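Memamitz kitchen robot plan leaves the big costs for later

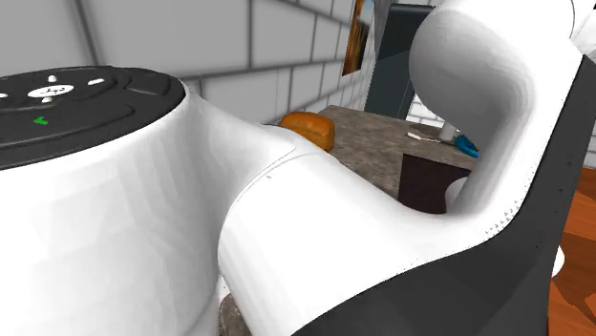 Memamitz wants money for three robotic arms to help prepare meals in its community kitchens, and the people being asked to pay for them may want to read the fine print first.

The budget paper, released Saturday, November 23, 2024, sets aside $292,000 for the arms, mounting and a first year of software. Drirkis, the preferred supplier, says each unit could handle up to 100 meals an hour. That figure comes from its own simulation work, and the paper offers no trial in a working kitchen to back it up.

Simulation is a sensible place to start. It is cheap, and a dropped knife hurts no one. But a simulated counter doesn't get moved to make room for a delivery, and a simulated loaf comes out the same every time. Anyone who has bought kitchen equipment knows the colour brochure and the Tuesday lunch rush are different things.

The paper is thin on what happens after installation. Service is listed as "to be negotiated." Staff training gets one line. There is no allowance for rewiring, though two of the kitchens are in older buildings, and nothing for guarding or floor markings if the arms are to work near people.

A rival bid from Namum was nearly 35 per cent higher but included servicing and spare parts. The paper rules it out on price without comparing what each bid would cost over the life of the machines.

The neighbouring district of Lei looked at a similar purchase in July and chose to lease a single arm instead. Its kitchen has yet to report any results, good or bad. Memamitz could wait for them at no cost, but the paper doesn't mention Lei at all.

A decision is expected before the new year. Drirkis has said its quoted price will not be held past then.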